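Carpet remnants: the questions I get asked most

Last updated Sep 6, 2026

I've been buying, cutting and laying carpet remnants for years, first in my own house and then for more or less everyone I'm related to. I started this site to keep my notes in one place and the emails haven't stopped since (1,338 of them at the last look!), so please have a read through before you write to me. I do answer, but I'm slow.

What is a remnant, then?

The end of a roll. A shop orders carpet in long rolls, sells it off room by room, and what's left is too short for most customers. It's the same carpet as the full-price stuff upstairs. Some shops also call an offcut a remnant, and offcuts can be odd shapes, so ask before you drive anywhere.

How much will I save?

It varies a lot. My best ever was a wool twist from the Sturkmont clearance shed, enough for a good-sized bedroom, for 63 pounds. The full price for that much would have been over 600. My worst was a "bargain" that needed so much joining that I'd have been better off paying full whack. If you need more than one join in a room, I'd walk away.

How do I measure up?

Longest point to longest point, both ways, and include the door recess and any alcoves. Then add 10 cm to each measurement. Write it down in metres and keep it in your phone, your purse, the glovebox, wherever. Rolls usually come four or five metres wide, so a remnant's width is fixed and it's the length you'll be haggling over.

Do stripes make a room look longer?

A bit, yes. Run them away from the door and the eye follows them to the far wall. Run them across and a thin room feels wider, although I find that can look like a ladder in a hallway. Narrow stripes are more forgiving than broad ones, and two shades of the same colour are the most forgiving of all.

The thing to watch with stripes is your walls. Old houses aren't square, and mine is worse than most. Line the stripes up with the wall you see first as you come in and let the wonky bit end up behind the sofa.

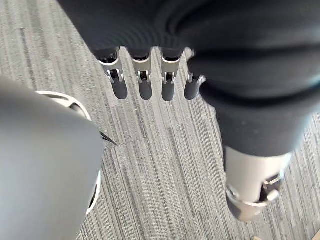 Grey stripes on the floor.

Grey again? Isn't everyone bored of grey?

Some people are! I'm not. Mid grey hides fluff and biscuit crumbs better than anything else I've lived with, and far better than black, which I had in a study once and will never have again. If plain grey feels cold to you, look for one with a little brown in it and take a sample home. Look at it in the evening with the lamps on, too. Shop lighting is useless for this.

Can I lay it myself?

In a small square room, probably. You'll want a sharp knife with plenty of spare blades, a bolster, a knee kicker (hire one, they're cheap) and a free afternoon. Gripper rods go round the edge with the pins facing the wall, leaving a gap a bit narrower than the carpet is thick. Stairs I leave to a fitter. I tried them once and the third step has been a sore subject at home ever since.

Do I need new underlay?

Nearly always. If the old stuff is crumbly or flat, or smells of dog, out it goes. I use the Katsaros 9 mm in bedrooms and a firmer one on the landing. Don't go thick and squashy anywhere with heavy furniture.

The edges are fraying. Have I ruined it?

No, don't panic. If you're using the piece as a rug it needs whipping or binding, and many carpet shops will do that for you by the metre. I send mine to Pradwood, who take a fortnight and always seem to have run out of the colour I want. Stick-on binding tape is fine for a spare room, but it peels where people walk.

How long will the new carpet smell last?

A few days with the windows open. Vacuum it gently after the first day and you'll get a frightening amount of fluff out. That's normal, it's loose fibre from the cutting, and it settles down after a few weeks.

What about the dents from my old bookcase?

Ice cube in each dent, leave it to melt, blot, then tease the pile up with a spoon. Works on wool and most nylon. I've had less luck with polypropylene.

When's the best time to look?

October, in my experience. The shops are clearing space before the Christmas rush and the good end-of-roll pieces get marked down. The Ternholm warehouse sale is usually then as well. Go early, take a tape measure, and bring someone with a roof rack.

Can I use your cutting diagrams on my own site?

Yes, as long as you link back to the page. The room planner sheet is on the downloads page and has been printed 3,787 times, so if you spot a mistake in it, please do tell me!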